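Robot Cells › Maintenance and Setup › Wrist cameras and fingers
Thread started by b_chauhan, November

b_chauhan
Looking for opinions on a repeatability problem before I pull the tool off again. The cell is a UR arm with a wrist camera and padded fingers, doing insertion of blue plastic parts into an open sheet metal chassis. Fixture plate is on the back wall, chassis sits in front of it, pendant stands upright at the left. Walten did the original integration and handed it over to us with a decent manual but no re-teach procedure.

Symptom: after a finger pad change, the part arrives at the chassis slightly rotated about the long axis of the fingers. It wasn't doing that on the old pads. Insert force climbs, the force limit trips, arm backs out and retries. Second attempt usually goes in. The log has 304 retries against 1550 inserts for the period after the pad change. Before it, retries were rare enough that I never looked.

Things already checked:
- TCP re-taught with the pointer, four-point method, residual is fine
- payload and centre of gravity unchanged
- pad screws tightened to the value in the manual
- wall plate hasn't moved, the dowel check still passes

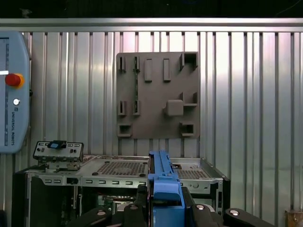 I've left the grip force at 60 per cent, same as it always was, and the approach speed is 60 mm/s for the last leg. Both of those are Walten's numbers. I would sooner not touch either until I understand what changed.

kofi_s
Four-point TCP tells you position. It tells you nothing about the tool's orientation. If the new pads have seated with a bit of twist, your TCP residual will look lovely and the part will still be crooked. Did you re-teach orientation as well, or carry over the old RX/RY/RZ?

b_chauhan
Carried over. The flange joint was never opened, only the pads came off, so I assumed the orientation couldn't have moved.

kofi_s
The flange orientation hasn't. The gripping surface might have. Take the pads off, clean the seats behind them, refit, and bring the screws up alternately in small steps. If you run one screw fully home before its neighbour the pad cocks on the seat and stays there. I've seen old threadlocker behind a pad do the same.

rohani.osman
I'd leave the pads alone for now. Retry number two going in most of the time doesn't sound like a fixed angular error to me. A cocked pad would give you the same wrong angle every time, and the second attempt would fail like the first. What does the program do between attempts? Does it open and regrip, or just back out and go again?

b_chauhan
Backs out 8 mm, pauses, goes again. No regrip.

rohani.osman
Then the failed insert is pushing the part straight in the fingers, and attempt two benefits. So the part is slipping in rotation. New pads are often glazed from the mould and have less bite than worn ones. I'd scuff them lightly or wipe with isopropyl before doing anything mechanical.

kofi_s
Or the part is being gripped crooked at pickup by a cocked pad and gets straightened on contact. Your explanation and mine produce the same log. You can't separate them from retry counts.

rohani.osman
Fair. But mine takes five minutes to test and doesn't disturb the assembly.

sorrentino_s
You can separate them with the wrist camera. Add a hold right after pickup, grab an image, add a second hold just before the insert leg, grab another. If the part is already rotated in the first image, it's the pad or the pickup presentation. If it's square in the first and rotated in the second, it slipped on the transfer. The camera is fixed relative to the gripper body so you don't need any calibration for this, just overlay the two.

Use the same gripper opening and the same lighting for both. Ribbed metal behind the part throws stripes of reflection and edge detection will happily lock onto a rib instead of your part edge. We had this on the Laryea cell and ended up taking the pickup image with the arm turned toward a matte panel.

b_chauhan
Good, I can do that without taking anything apart. The back wall is exactly that sort of ribbed sheet. I'll do the comparison by eye first and leave edge detection out of it.

hau_trinh
Two other items while you are in there.

1. Check the camera bracket. If someone leaned on it during the pad change, any vision offset you apply at pickup is now wrong by a constant amount, and this looks a lot like a grip problem. Put the arm at a taught pose facing the fixture plate and compare against a reference image from commissioning, if Walten gave you one.

2. Check the cable dress. On our Flirkurbridge arm the camera cable was pulling at one wrist angle only, and the bracket flexed just at that pose. Took us two shifts to find.

b_chauhan
There's a reference image in the handover folder. I'd forgotten it existed.

kofi_s
If the reference pose matches within a pixel or two I'd stop worrying about the bracket.

hau_trinh
Within a pixel or two at that pose. See item 2.

b_chauhan
Update, 4:40 pm. Results in the order I did them.

Camera bracket: reference pose matches. Ran the wrist through its range by hand in freedrive and watched the cable, no tension anywhere that I could find.

Hold images: 12 cycles. In ten of them the part is already rotated in the first image, same direction, similar angle. The remaining two are square in both. None show a change between the first and second hold.

So it isn't slipping on transfer. Pulled the pads. One had a flake of dried threadlocker behind it, on the lower screw side. Cleaned all the seats, refitted with alternate tightening, re-ran. All 12 square at pickup, no retries.

kofi_s
There you go.

rohani.osman
Accepted on the cause, though 12 cycles isn't much, and two were square with the flake in place. I'd want to see a full shift before calling it. I would still wipe the new pads.

b_chauhan
Wiped them during the refit, so I've muddied that one a bit. Running it overnight at the same force and speed. I've also added the pickup hold image as a permanent step after any pad change, and put a line in the maintenance sheet to clean the seats and use fresh threadlocker sparingly.

sorrentino_s
Add an orientation re-teach to that sheet too. Sterkau sell a flat gauge bar you clamp in the fingers for it, but any ground parallel of the right width does the job. Clamp it, touch off both ends against a known face, compare. Takes less time than the four-point.

b_chauhan
We've got parallels in the toolroom. Will do that in the morning before the line starts and post the numbers.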